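clearing out the game stuff AND the kitchen stuff before Lizelle gets here at 10. send coffee

chip case first. half the chips aren't in their slots — who does this

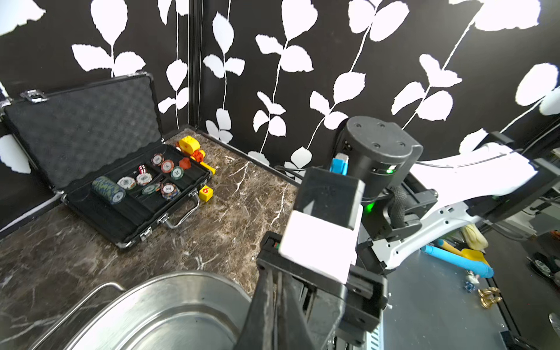
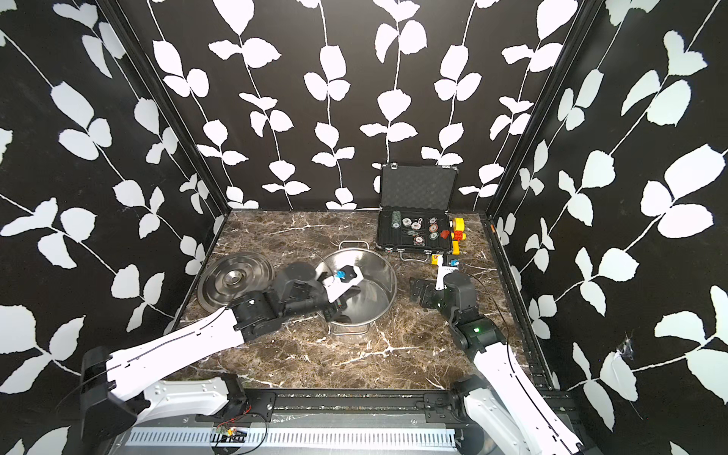
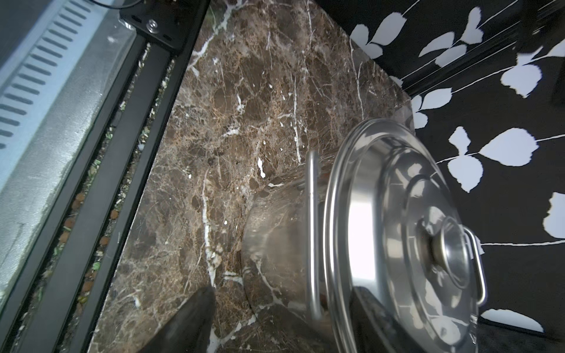
Chips, chips plus the big pot, then the pot with its lid on.

Rhys wants the case for poker nite. fine. 44 bucks and it's his

stockpot stays. chili for the whole street in May, not negotiable

ok but does anyone need red dice?? asking for teh shelf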